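Home | News | Projects | Newsletter archive | People | Contact

Contact-rich wiping: results from the second collection round

The Lill project has finished its second round of demonstration collection on surface wiping, and the first training results are in. The work is shared between the Darnasdale and Cendedstead sites. Demonstrations are recorded with hand-held grippers, and the policies are trained and evaluated on a two-arm cell.

Wiping was chosen because it separates two kinds of error that pick-and-place tasks tend to mix. A policy can follow the right path over a surface and still fail by pressing too lightly, or it can hold good contact and leave strips uncovered. Both errors show up clearly on a flat board with a raised border, where the tool has to follow the rim closely without climbing it.

The round produced 581 usable demonstrations. Each one starts with the brush already in one gripper and ends when the operator lifts it clear of the surface. Episodes longer than 60 seconds were dropped before training, as were those in which pose tracking was lost for either hand. The second gripper is free in most episodes. Operators were told to use it only to steady the board if it began to shift, and otherwise to keep it near a corner and out of the brush path. It is still logged for the full episode, so that the policy sees a two-handed state throughout.

We compared 4 training configurations, all using the same image encoder and the same action horizon. The baseline predicts absolute gripper poses in the workspace coordinate system. The second predicts poses relative to the current gripper pose. The third adds the relative transform between the two grippers as an input. The fourth keeps that input and also reweights the loss so that time steps with the brush in contact count more than those in free motion. Contact is estimated from gripper height above the fitted board plane, with no force sensing involved.

Relative actions gave the largest single improvement. The baseline did well when the board was placed as in training and poorly once it was rotated a few degrees, with the brush often leaving the surface on the far side. With relative actions this failure became rare. Adding the transform between grippers made little difference to coverage, although it reduced the number of runs stopped by the collision monitor. Contact reweighting improved coverage near the rim and had no clear effect in the middle of the board.

Two problems remain. The first is corners. Operators usually tilt the brush when entering a corner, and they do so in different ways. The policy averages over these and arrives with the bristles at an angle that matches none of them. Splitting the demonstrations by tilt direction helps, but leaves too few episodes in the smaller group. The second is brush slip. A block-shaped brush can turn slightly between the jaws under side load, and the logged gripper pose then no longer describes the pose of the bristles. Kukine, our annotation tool, now has a flag for visible slip, and the existing episodes are being relabeled with it.

The next round will vary board height and surface friction, and will use 2 brush shapes. Collection begins in November at Cendedstead. The operator instructions have been revised to fix the tilt direction at corners, and groups that want to record compatible data can request a copy. The conversion scripts for the pose logs are in the project repository, along with the episode filter and the plane-fitting code. Evaluation code will follow when the slip labels are complete.

Contact the newsletter desk | Copyright Lill project | Back to top
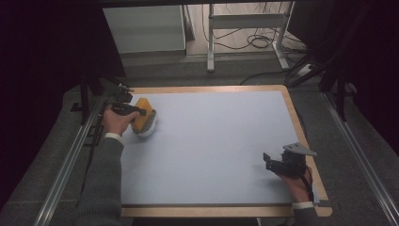 Wiping task with two hand-held grippers; the brush is in the operator's left-hand gripper, near a corner of the board.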